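Tekley divided turntable - review
Posted 7 November 2018

I bought the Tekley turntable to get sandwich things out of the fridge and on to the table in one go. We are five at lunch on most Saturdays, everyone wants something different, and I was tired of passing packets up and down. It cost £15 from Szűcs, the kitchen shop in Wultdale, and I have been using it since January.

It is a round white tray that turns on a grey base, with a divider that splits the top into wedges. Nothing plugs in and there is no catch or brake. The box also has a leaflet in it, which says to wipe the base and not to put it in water.

Turning

The tray turns easily with one finger and goes round without scraping. It is a bit too free for my liking. If one person pulls it while another is reaching in, it carries on past where you wanted it, and a cracker can slide. With a full load it settles down and is easier to stop.

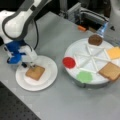 I tried it with nearly 500 g of crackers, cheese and cold meat spread round the tray, and it ran as smoothly as it did with almost nothing on it. Put everything on one side, though, and you can feel a slight drag. Csaba Mészáros in the shop told me to load it evenly and he was right.

The base grips well on a bare table. On a tablecloth it creeps, and I now fold the cloth back before I put it down. It also needs a fair bit of room. On our kitchen table there is space for a small plate next to it and a drink, and after that you are at the edge.
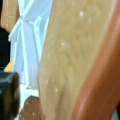
The divider

The divider is thin, so it doesn't take up much of the tray. It stops flat food wandering from one section to the next. It won't hold back anything runny. Pickle, chopped tomato and the like need their own small bowl, and only a small bowl will fit.

The compartments narrow towards the middle and the points are not much use. I leave the centre bare and put things near the rim, where people can reach them anyway. Crumbs gather in the points and have to be brushed out - a dry pastry brush does it quickly.
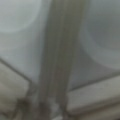
Washing takes longer than it should. The top comes up clean with a cloth and warm soapy water, but the corners where the divider meets in the middle need a second go. I gave mine 15 minutes' soak after some mustard dried on. There is a faint yellow mark left, which you would only notice if you were looking for it.

What fits

Sliced food suits it best. Ordinary square bread is fine as long as you keep it to a slice or two in each compartment; a stack gets in the way of the next one. Lay the slice flat near the rim, as with the bread at the back of the tray in the next photo, and the crust stays clear of the middle. Square cheese slices are easiest to pick up by a corner. 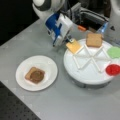

My neighbour Géza Bíró has the Voltix one, which is deeper and has a lid. His is better for nuts and olives and it keeps the flies off in summer. For a sandwich lunch I prefer mine, where things can be laid out flat. The pale top shows the food well too, even something as light as that orange-yellow cheese, and you can tell from your seat which section is running low. His also cost a good deal more.

I would like a slightly stiffer turn and a divider that was easier to clean round. For the price I can put up with both, and it comes out every week. If you mostly serve dips, buy something else. Szűcs had it in white only when I last looked.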